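Subject: Re: [hilondale-homes] Painting trim before or after it goes up?

On November 29, 2018, a list member wrote:
> We're redoing the back bedroom and I have 7 lengths of door
> and window trim sitting in the garage. Do I paint them first or
> nail them up and paint in place? My neighbor says in place,
> the guy at the Nallham store says first. Help!

Paint first, then touch up! I've done it both ways in this house and I'm never going back to lying on the floor with a tiny brush and a roll of tape.

What I do is set the boards across sawhorses, sand lightly, one coat of primer, then two coats of whatever you picked. I leave it overnight between coats even though the can says 3 hours (our garage is freezing by January and paint gets sulky in the cold). Don't forget the ends. I forgot the ends on the hall closet and they drank up paint like crazy later on.

Once it's up, fill the nail holes, run a thin bead of caulk along the wall side, and dab on a little more paint. I did 5 windows that way and it was maybe the least annoying part of the whole remodel.

One more thing, get your white next to your other white before you buy a gallon. They look identical on the chip and then you get them home, ugh. 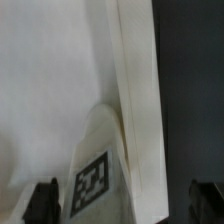 Two whites side by side, the board a bit creamier.

I paid 56 dollars for the gallon at Pretorius, which hurt, but it covers well. Does anybody know if the Aleo road store still mixes samples? I need one for the stairs.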